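Is a shared kitchen in Fukham worth $400 a month?

The owner of a small jam business says it depends who is counting. 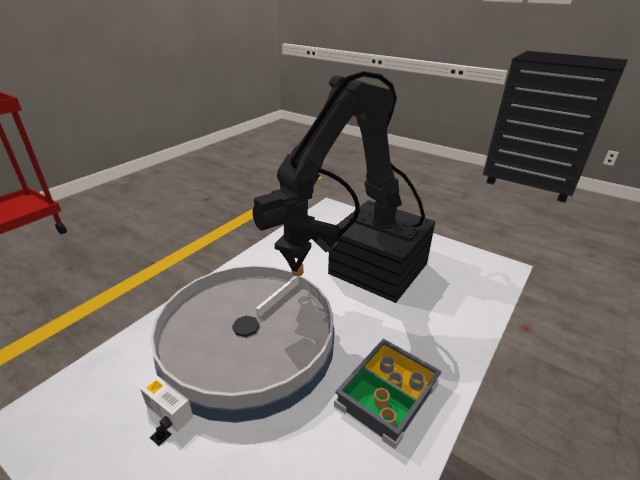
What the brochure leaves out

She has rented space at Drernness, a shared kitchen on the edge of Fukham, for 3 years. The sales pitch was that members would save money and meet buyers. I asked her whether either one came true.

"I met other people selling jam," she said. "They weren't buying mine."

Her monthly fee is $400. For that she gets 80 hours of stove time, which sounded like plenty until she learned that cleanup comes out of it. "You're on the clock while you mop," she said. Cold storage is extra. So is parking a van after 6 p.m.

Drernness says on its website that members "grow faster together." I asked if she had seen any figures behind that. She hadn't, and she had asked twice.

So why stay? She told me the permit is the real product. Getting her own kitchen approved would mean new drains and a second sink, and the lowest quote she got was more than she made last year. "I don't love the place. I can do the math, though."

She sells 100 jars in a good week, mostly through the Tornura market. March was slow. A rival kitchen called Yan is due to open across the river with lower fees, or so its flyers claim. She has read the flyers and hasn't signed up.

"Ask me when they've sent somebody a bill," she said.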